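Pedora Extends Grindel Fabric Finish to Hair Accessories and Small Textile Goods

Wed 22 January

Pedora, a supplier of finishing treatments for woven fabrics, today announced that its Grindel finish is available for narrow-cut goods, including scrunchies, headbands, pouch linings and ribbon. The finish was previously sold only for full-width cloth.

Grindel is a water-based treatment applied after printing and before cutting. It reduces fraying at raw edges and limits color transfer between printed and unprinted areas. The narrow-cut version uses the same base as the original, with a lower solids content so that gathered fabric keeps its volume after sewing.

Gathered items place different demands on a finish than flat ones. The fabric is folded many times over an elastic core, and each fold rubs against the next when the item is stretched. A finish that is too stiff will crack along the folds. One that is too soft will not hold the print through repeated washing.
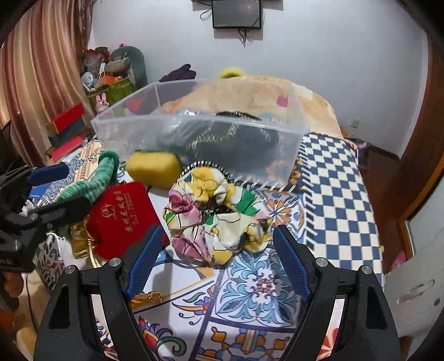 Pedora tested the narrow-cut version at its Maes site on 51 fabric samples in satin, crepe and plain weave. Each sample was sewn into a tube, gathered over elastic and put through four wash cycles at low temperature. No cracking was recorded on 49 of the samples. The remaining 2 were heavy crepes with a raised surface, and Pedora does not recommend the finish for that type of cloth.

"Customers were already cutting treated cloth into strips and asking us why the edges behaved differently," said Vilho Laitinen, technical manager at Pedora. "The original was set up for curtains and table linen. We changed the solids content and the drying step, and left the rest alone."

The finish can be run on existing padding equipment. Drying time is longer than for the full-width version, and operators should reduce line speed accordingly. Settings for common fabric weights are listed in the technical data sheet, which has been revised to cover both versions.

Orders for the narrow-cut version are open now through Zekitz, Pedora's distributor for small-batch workshops. A version for knitted fabrics is in development and is planned for release in September.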